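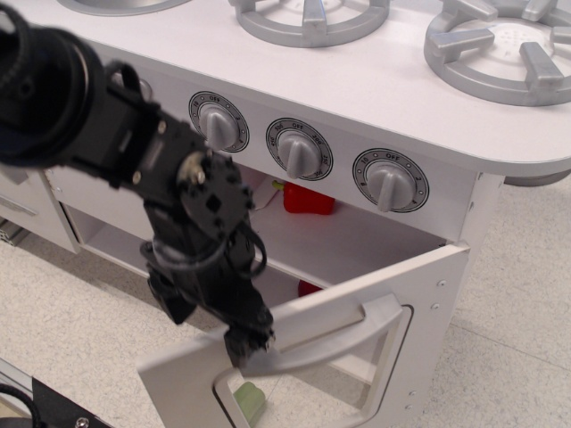

Securing the House Against Break-Ins: Tips From the Clelondale Neighborhood Page

Posted May 24, 2026

Police in Clelondale took 529 burglary reports last year. In most of them the door was either unlocked or held by a strike plate with short screws. The fixes below take one afternoon and a drill.

Start with the front door. Take out one screw from the strike plate and look at it. If it is under an inch long, it only bites into the trim. Replace all of them with 3-inch screws that reach the stud. Drill pilot holes first or the jamb may split. Do the same with the top hinge.

Check that the deadbolt throws fully. Close the door and turn the key slowly. If it stops early, the hole in the jamb is too shallow. Deepen it with a spade bit and vacuum out the chips.

Sliding doors need a bar in the track. A cut broom handle works. Leave a quarter inch of play at the end so you can lift it out again.
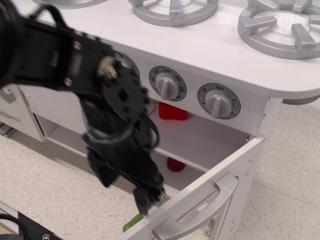
Windows on the ground floor come next. For wooden double-hung sashes, drill a slightly downward hole through the inner sash and partway into the outer one, then drop in a nail you can pull by hand. Everyone who sleeps in the room should know how to remove it in a fire.

The kitchen door is often the weak one. If it has glass near the lock, put security film on the inside and let it cure before washing it.

Write down serial numbers for tools, bikes and televisions. Keep one copy outside the house. Officers in Clurkadgate recovered a garage full of tools in November and could not return most of them without numbers.

Outside, trim shrubs below the sill and lock up ladders. A motion light of 1000 lumens is plenty for a driveway. Mount it 9 feet up and aim it down, away from the neighbors' bedrooms.

If you come home and find a door forced, stay out and call 911 from the street.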